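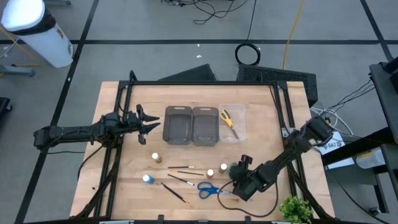 3.2 Shared supplies and waiting time

Peltinar is an after-school art program for children aged 8 to 11. Each session lasts two hours and is held in a school cafeteria. We compared two ways of giving out supplies. In the first, every child received a personal kit. In the second, four children shared one set placed in the middle of the table. A set held paint, brushes, scissors and markers. There were 18 sessions of each type, and all of them were finished by May.

Staff wrote down each time a child stopped working to wait for an item. Waits of less than 20 seconds were left out. The full log has almost 2,000 entries. 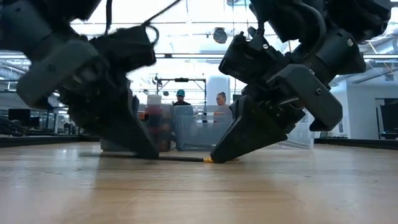
3.3 Results

Children at shared tables waited more often, mostly for scissors and for white paint. Brushes caused few waits. Figure 2 shows paint bottles with white flip-top caps on a wooden tabletop.

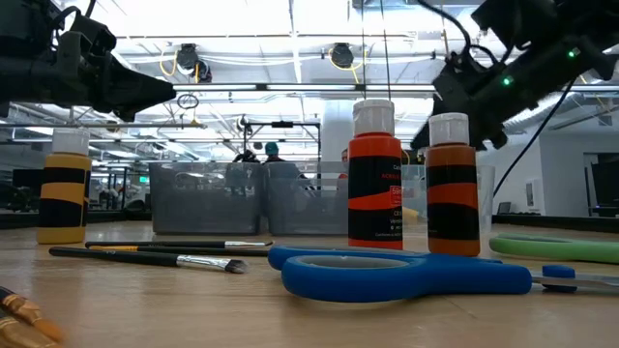 Figure 2. Paint bottles.

Waiting was most common in the first part of a session, when all four children tended to want the same thing. Later on they were at different stages of their work and the waits became shorter. Children at shared tables also talked to each other more, and staff at the Ferko site noted that most of this talk was about the work itself. Cleanup took longer with personal kits, as each one had to be checked and repacked.

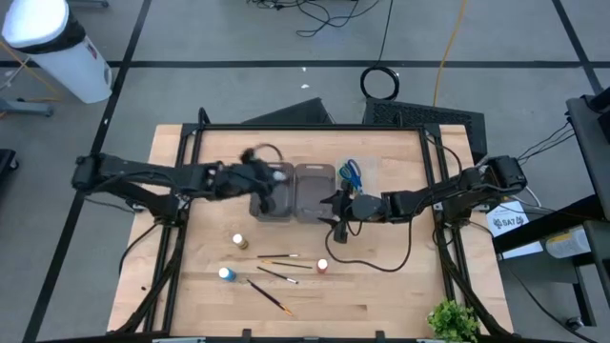
Does a second pair of scissors remove the problem? It removes most of it. In two extra sessions at the Ferko site with a second pair on each table, waits for scissors fell by more than half, while waits for white paint stayed the same. We did not test a second bottle of white.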